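Ordenar los rotuladores (otra vez) y una mesa que me gusta demasiado

Agosto de 2019. Escribo esto deprisa porque tengo la cena sin hacer y mañana toca reparto, pero si no lo dejo hoy por escrito se me olvida, que ya me pasó con lo de los cajones y luego me escribisteis unas cuantas pidiendo la segunda parte que nunca existió. Perdón por aquello.

Tema de hoy: los rotuladores. La mesa. La cesta blanca.

Para quien llegue nueva, llevo desde enero intentando que el cuarto de trabajo de la casa de Willville sea un cuarto de trabajo y deje de ser el sitio donde acaba todo. Empecé por los papeles. Luego las telas. Los rotuladores los iba dejando, porque parecen poca cosa y son lo peor. Están en todas partes. En el bolso, en la cocina, debajo del sofá, dentro de un zapato una vez. Y siempre la mitad secos.

Método, si se le puede llamar así. Todo fuera. Encima de la mesa, sin pensar. Después se mira color por color y se va metiendo en la cesta lo que se queda. Lo que no pinta, fuera. No guardo tapas sueltas, no guardo "por si acaso". Bueno, alguna tapa sí.

Lo de la cesta tiene su historia. Antes usaba un bote alto, de esos de la serie Dusix que vendían en el bazar de la esquina, y era un desastre: los metía de pie, los de punta fina se quedaban al fondo y para sacar uno volcaba el bote entero. Cada vez. Con una cesta baja y ancha van tumbados y se ven todos. Además los rotuladores se guardan mejor en horizontal, eso lo leí en algún sitio y desde entonces lo repito como si lo supiera de toda la vida. Plástico blanco, esquinas redondeadas, un hueco ovalado para meter los dedos y llevártela. Ya está. No hace falta más, de verdad.

Me costó decidir el orden. Probé por colores, como el arcoíris, quedaba precioso y duró dos días. Probé por grosor de punta y me aburrí. Ahora van como caen. El magenta fue el primero a la cesta porque es el que más gasto (títulos, fechas, las flechas esas que hago por todas partes), y el resto esperando turno a la derecha, rojo, amarillo, negro, morado, azul clarito, naranja.

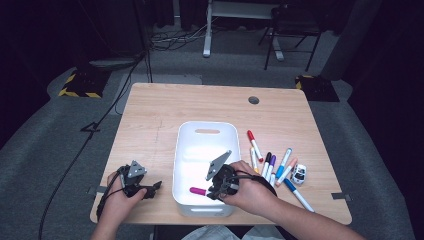
La mesa, que preguntáis mucho

Sí, es la misma de siempre. Madera clara, con el agujerito redondo al fondo para pasar los cables. Tiene rozaduras y unas rayas que parecen de lápiz a un lado, y no pienso lijarla todavía. Igual en invierno.

La compré de segunda mano en Ellwood, a una señora que cerraba un taller de encuadernación y lo vendía todo. Regateé fatal. Me pidió 147, le ofrecí lo mismo por los nervios y encima le di las gracias. La trajimos entre mi hermana y yo en una furgoneta prestada, con la puerta atada con una cuerda, y desde entonces mi hermana dice que le debo una espalda.

Lo que de verdad me gusta es la veta. Cuando la tienes llena de cosas ni te enteras, pero despejas un trozo y aparecen las líneas largas, en diagonal, y hacia el medio se ondulan, como cuando tiras de una tela y se arruga un poco. Hay zonas color crema y otras más tostadas. Con la luz encima se aclara y casi se pierde el dibujo, y hacia los bordes vuelve a salir. Me puedo quedar un rato largo mirándolo en vez de trabajar. Me quedo, de hecho.

De cuidarla, poco. Trapo apenas húmedo, trapo seco después. Una vez usé un limpiador con olor a limón y dejó un cerco que tardó semanas en irse, no lo hagáis. Si cae tinta de rotulador, goma de borrar blanca lo primero, con paciencia y a favor de la veta, y si no sale se queda ahí y ya forma parte de la mesa. Nada de estropajo. Nada.

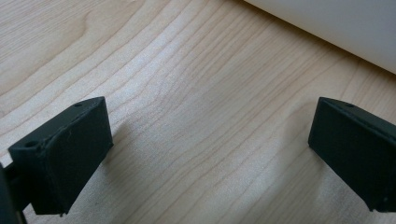 Cosas que he aprendido ordenando rotuladores

Va en desorden, lo siento.

Probadlos todos antes de guardarlos. Todos. Un garabato en un papel cualquiera, y si tienes que apretar para que salga, a la basura. Yo antes los "salvaba" mojando la punta y lo único que conseguía era tener los dedos verdes y un rotulador que duraba una tarde más.

Un solo sitio. Tenía tres estuches, dos botes y un cajón. Resultado: compraba negros cada mes porque no encontraba ninguno, y cuando por fin lo junté todo aquello parecía una papelería. Ahora si no está en la cesta es que no hay.

La cesta no puede ser grande. Me tentó una enorme del catálogo de Stumero, muy bonita, con tapa, y me conozco: en una semana tendría dentro pilas, gomas, un destornillador y el cargador de un móvil que ya no existe. Pequeña y sin tapa. La tapa es una invitación a no mirar.

No compréis el estuche de 48. Lo digo por experiencia. Vienen dieciocho tonos de algo que no es ni beige ni rosa y que no vais a usar en la vida, y luego da pena tirarlos porque están nuevos. Yo le regalé uno a mi sobrina y me quedé con el naranja. A los dos dias le regalé también el sitio que ocupaban. Sueltos, de uno en uno, los que uséis.

Y dejad siempre un trozo de mesa vacío mientras ordenáis. Esto me lo repito yo también. Si ocupas la mesa entera desde el principio no tienes dónde poner lo que ya has decidido y acabas mezclando montones, y otra vez a empezar. Yo aparto la cesta hacia un lado y me guardo el medio libre. Ahí justo la madera tiene un óvalo alargado, con anillos un poco más oscuros, como un nudo estirado, y lo uso de referencia: ahí no se apoya nada. Funciona más o menos. Menos cuando viene alguien con un café.

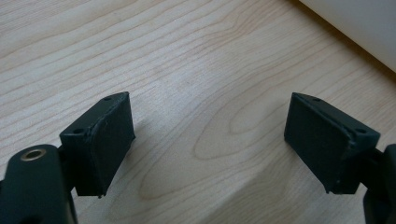

La veta del óvalo, mi trozo favorito, con el blanco en la esquina.

Total, que me llevó una tarde que iba a ser media hora. Entre medias puse una película de Ryan Gosling de fondo y no me enteré de nada, creo que había coches. También perdí un buen rato escribiendo nombres de colores en una lista que luego no he usado para nada, la tengo aquí al lado. Pone "azul clarito" y "azul clarito 2".

Lo siguiente son las tijeras y los cúteres, que me dan más pereza aún porque no caben tumbados en ninguna parte y porque hay uno que pincha siempre. Si alguien tiene una solución que no sea un imán en la pared (la pared es de pladur y no me fio), dejádmela en los comentarios. Y las que me preguntasteis por la lámpara: lo miro y os lo digo en el próximo, que tengo que buscar la factura y ese cajón todavia no lo he ordenado.

Me voy, que se me quema el arroz.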